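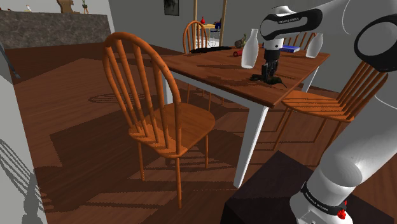 Source: rendered by the authors, Custar simulator.

Figure 3. A Franka Emika arm over the table in one simulated dining room.

4.2 Gathering examples

We gathered 1,675 examples in 19 rendered rooms. That total flatters the set. Many examples share a table layout – bottles, a book, a few smaller things – and we doubt a learner gains much from the tenth near-copy. The spiky dark object at the gripper in Figure 3 is a harder target, and only 30 examples use it. Earlier work on the Stusmont set reports totals alone, so we can't judge its variety. We held out 10 rooms for testing.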